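Fórum Tornport > Braços e células > Manutenção e afinação
Tópico: Célula de cozinha, folga no pulso e câmara desalinhada

altska_fan escreveu:
Boas! Passei o feriado de volta da célula e estou todo contente, por isso aqui vai o relato. O braço andava a fechar a garra ao lado dos objetos, sempre para o mesmo lado. Apertei os parafusos da placa dos dedos, refiz a calibração mão-olho com 42 poses e voltei a pôr a mesa de sempre (escorredor, taças, a fruta de brincar, o ketchup). A diferença no erro de reprojeção é enorme!

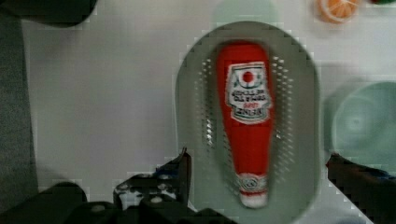

Vista da câmara do pulso, garra aberta, frasco dentro do escorredor.

Eu sei que a compressão está feia, mas para ver onde ficam os dedos em relação ao frasco chega bem. O próximo passo é rever o suporte da câmara, um Voltell antigo que já levou cola uma vez.

zoega_norte escreveu:
Bom trabalho! Só uma dúvida: apertaste à mão ou com chave dinamométrica? Na minha, os parafusos da placa voltavam a ganhar folga ao fim de 200 ciclos. Pus trava-roscas médio e acabou-se.

altska_fan escreveu:
À mão, confesso. Vou comprar o trava-roscas. O contador vai em 2562 ciclos desde a última revisão, portanto já merecia.

parafuso_solto escreveu:
Não concordo com o trava-roscas na placa dos dedos. Quem troca de dedos todas as semanas acaba a moer as cabeças. Anilhas de mola e uma marca de caneta em cada parafuso, e vês logo se algum rodou.

zoega_norte escreveu:
Anilha de mola em M3 não segura nada com vibração, desculpa lá. A marca de caneta sim, isso uso e recomendo.

parafuso_solto escreveu:
As minhas seguram. Mas pronto, cada célula é um mundo :)

lina_cnc escreveu:
Mais do que os parafusos, eu olhava para os cabos. Se puxam pela garra quando o pulso roda, a calibração vai-se outra vez. Como os tens presos?

altska_fan escreveu:
Boa pergunta! Por agora fazem um laço largo ao lado do braço e descem para o canto da mesa.
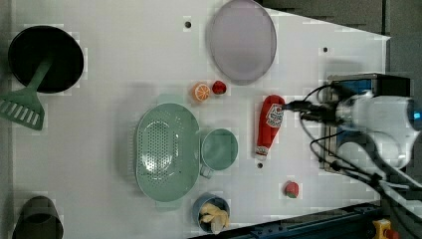 Estou a pensar numa braçadeira com velcro a meio do antebraço, com folga suficiente para a última junta dar a volta completa. Já medi e preciso de 925 mm de cabo entre a braçadeira e a caixa. Alguém tem um desenho para imprimir?

lina_cnc escreveu:
Tenho um da Zoëga que adaptei, mando-te por mensagem. Imprime em PETG, o meu em PLA abriu na dobra. E faz a rotação completa devagarinho, com a mão perto da emergência, antes de voltares a calibrar.

altska_fan escreveu:
Maravilha, obrigado! Imprimo hoje à noite e depois ponho aqui os valores novos, com e sem braçadeira.

parafuso_solto escreveu:
Põe também a foto das marcas de caneta!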